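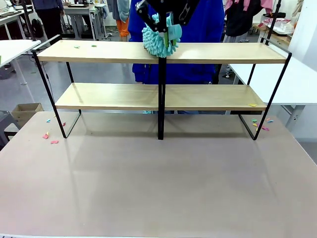
*Fig. 1. Duster on the top board, paper scraps on the shelf and table.*

## What went wrong with the shelf task

Our project (we called it Stustix) was supposed to be about teaching an arm to dust a two-tier shelf. It ended up being mostly about one fault, and we had a great time chasing it!

The fault was a false contact stop. The arm would lower the duster, start its stroke, and then halt with the message "unexpected load" while the fingers were still holding on fine. In our log of 136 runs this was by far the most common failure, and it hit the top board much more than the lower one.

We blamed the Noltau controller first and spent a whole week on its settings. Raising the force limit did get rid of the stops, but then the arm pushed hard enough to shift the shelf on the table - a real safety problem with people standing close by. We put the limit back the same afternoon and made a rule that one of us keeps a hand near the stop button during every run.
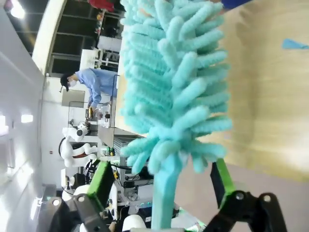 *Fig. 2. Wrist camera view of the grip, one finger pad on each side of the handle.*

The real cause was much more fun. The handle is flat, so when the fibers drag on the board the handle can twist a little between the pads. Our load estimate assumed a stiff tool, and it read that twist as a collision. Plotting 3 bad runs on top of each other made it obvious, with the same small bump right before each halt.

What we changed:

- the grip check now runs again after first contact
- the load has to stay high for 100 ms before the arm stops
- strokes on the top board are slower at the start

The 100 ms delay needs care. It also delays a stop for a true collision, so we only allow it at low speed.

Still open: we haven't tested the fix with a longer handle, and the lower board needs its own stroke path. Both are on our list for December.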